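Bianca Ilie
septembre, 18 h 40

Bon, je me lance dans un fil, parce que j'ai passé l'après-midi à piloter un robot à distance pour lui apprendre à manipuler des cintres et que j'ai encore des fourmis dans les poignets. C'était génial !

Pour situer : sur le projet Lisanent, on apprend à un robot à ranger des vêtements. On n'écrit pas la trajectoire à la main. Quelqu'un prend les commandes, fait le geste, et on enregistre tout — images, positions des articulations, ouverture de la pince. Ensuite le modèle apprend à partir de ces enregistrements.

Aujourd'hui c'était mon tour aux commandes, avec Tirta Kwok à côté pour lancer et couper les prises. La tâche du jour : un vêtement sur cintre, à amener jusqu'à une armoire.

Le cintre, c'est un objet merveilleux et pénible. Fin, léger, avec un crochet qui part toujours du côté où on ne l'attend pas. Et le tissu tire d'un côté dès qu'on penche un peu la pince.

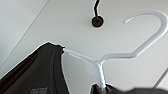 Ce que j'ai mis du temps à comprendre, c'est qu'il faut tenir près du centre, là où les bras se rejoignent. Si on prend trop loin, tout pivote, et on passe dix secondes à rattraper l'angle. Dix secondes de rattrapage dans une démonstration, le modèle les apprend aussi !

Deuxième découverte : je vais trop vite. Mes gestes me paraissent fluides, puis Tirta me repasse l'enregistrement et on voit de petits à-coups partout. Katsuhiko Morikawa m'avait prévenue, il m'avait dit de bouger comme si je portais un bol de soupe plein. Depuis, je pense soupe.

Entre deux prises on fait aussi du déplacement, et là c'est un autre sport. La caméra du poignet suit le bras, donc l'horizon bascule sans arrêt. Au début ça donne un peu le tournis, et puis on s'y fait (j'ai quand même demandé une pause). 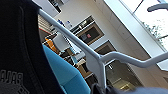 Combien de démonstrations faut-il pour une tâche comme celle-ci ?
Ça dépend surtout de la variété des situations. Nous en sommes à 312 prises gardées pour le cintre, et on préfère changer de vêtement ou de position de départ plutôt que de refaire la même chose en boucle.

Je précise « gardées » parce qu'on en jette ! Pour cette séance, 27 prises à la poubelle, presque toutes de ma faute : pince refermée trop tôt, hésitation au milieu, ou moi qui éternue avec les manettes dans les mains.

Mircea Radu m'a demandé en message pourquoi on ne guide pas simplement le bras à la main. On le fait pour certaines tâches et c'est très agréable, on sent tout de suite le poids et les butées. Seulement, nos mains et nos épaules se retrouvent dans les images, et pour un modèle qui apprend à partir des caméras, ça embrouille tout.

À distance, on ne voit que ce que voit le robot. Si je n'arrive pas à trouver la poignée avec ses caméras, il n'y a pas de raison que lui y arrive. C'est un test d'honnêteté permanent, j'adore.
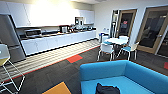

Vue de la caméra de tête, côté cuisine et table ronde.

Pour les trajets, je passe par cette vue-là. Pour le geste final, je bascule sur le poignet. Passer de l'une à l'autre au bon moment, c'est presque tout le métier — Zamfira Chiriac le fait sans y penser, moi j'ai encore un post-it collé sous l'écran.

Et donc, l'armoire. J'en parle avec émotion. Il faut arriver bien en face, sans toucher les portes, lever le bras assez haut et avancer tout droit. En vrai on fait ça en pensant au dîner. Avec une pince, chaque centimètre se négocie.

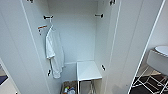
Petite astuce de Zamfira que je vous transmets : s'arrêter une demi-seconde avant d'entrer dans l'armoire. Toujours au même endroit, toujours aussi longtemps. Le modèle semble mieux s'y retrouver quand le geste est découpé proprement, et l'opératrice aussi !

Prochaine étape pour moi : sept vêtements différents, dont un manteau long dont j'ai déjà peur. Si certains d'entre vous font de la téléopération à deux bras, je veux bien savoir comment vous gérez le passage d'une pince à l'autre. Mes messages sont ouverts, je réponds demain matin, là je vais m'étirer les poignets.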